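Honusard library reopens Thursday, minus one staircase

The Honusard public library opens its doors again on Thursday at 10 a.m., after a renovation that was supposed to take one summer and took two. The building dates from 1936 and had, until recently, the wiring to prove it.

Patrons will find new lights, new carpet and a heating system that can be adjusted by someone other than the furnace. The back staircase is gone, replaced by a reading nook with 20 chairs. Regulars who used the stairs to avoid the front desk will have to make other arrangements about their fines.

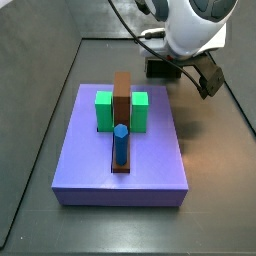
The work was done by Biswas, the Evham builder that also fixed the town's bandstand, and came in slightly over budget. The town blames the roof. The roof, which has been leaking on the large-print mysteries for years, had no comment.

During the closing, 284 books were found behind shelves, under radiators and, in one case, inside a wall. Most are going back into circulation. The one from the wall, a guide to home plumbing, will get a small display case by the entrance.

Borrowers in Ivach, who have been sharing their own much smaller branch with everybody else, are said to be pleased for Honusard — and even more pleased to get their parking back.

Late fees stay frozen through November. The library is still missing 600 items from before the work began and would like them returned, no questions asked, or at least not many. 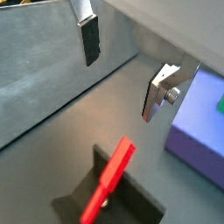 Opening day hours

Doors open at 10 a.m. and close at 6 p.m. Coffee will be served in the lobby and must stay there. The book drop on the Evham side is still locked, so please use the front one.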